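Gallery page for the clamp fixture work. Put up in a hurry before the review, will tidy later. Text by Shiuli, corrections to Sanaa please.

# Rornalley: learning to load a fixture from simulated attempts

Short version for people who haven't followed. We want an arm to pick a small part, set it on a fixture plate and deal with the clamps, and we want the policy trained in simulation only. No real demos at all. Holtura is the simulator side (Alper Güneş), Rornalley is the training method, Londoño is the planner we compare against. Apolline Gautier did the contact tuning and most of the swearing.

The idea in Rornalley is simple enough. Every failed attempt gets rewound to the last state where the part was still recoverable, and training restarts from there with the part nudged a bit. So the policy sees a lot of nearly-gone-wrong and not much of the easy approach move, which it learns in the first hour anyway. We used to restart from scratch each time. Wasteful.

One render on this page for now, the rest of the gallery is waiting on Alper's export script.

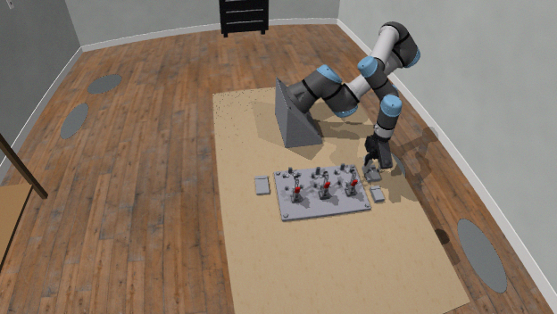
*Holtura render. Arm over the work area, gripper down at the right by the grey angular part. Fixture plate with its three red-tipped clamps in front of the stand.*

Yes the room has walls and a floor and a cabinet. Earlier version was a mat on a plain white void and the camera-based policy got lazy, keyed on shadows that only looked like that in the void. Room went in December. Training got slower, transfer between scenes got better.

**Placing.** Easiest stage to score, hardest to get right. Part has to end up flat against the stop, and the old method would leave it rocked up on one edge and call it done. We score on final pose now, not on gripper opening.

**Clamps.** Each station is its own sub-task with its own reset point. Handles are stiff in sim, stiffer than they should be acording to Áine, who has measured the ones at Itico. To be fixed. Numbers below are with the stiff ones.

**Rewinding.** 12 rewind points kept per attempt, oldest thrown away. Tried keeping more, memory went up and nothing else did.

## Numbers so far

Scored over 807 evaluation episodes, same start poses for every method.

| Method | Full task completed |
|---|---|
| Londoño planner, no learning | 43% |
| Rornalley | 79% |

Plain restarts missing from the table, the run died overnight and I haven't rerun it. Don't quote the gap as "what rewinding gives you" until that row is in! It's the gap to the planner and that's all.

Most of what still fails is in the clamp stage. Gripper comes in too steep, catches the bracket, policy backs off and tries the same angle again. Sometimes for the whole episode. Apolline thinks it's the wrist limits, I think it's the reward. We'll run both.

## Still to do

- plain restart baseline (me)
- softer handles, Áine's values (Alper)
- second part shape, the current one is too forgiving about rotation
- anything on the real cell at Itico. Nothing has been run there yet, please stop telling people it has

Scene files and the reset code are in the group folder under holtura/fixture. Use the newest scene, the older ones have the clamp stops in the wrong place and your scores wont match ours.

Updated May 17, 2023. Sanaa Samir is collecting comments untill the review, after that send them to me.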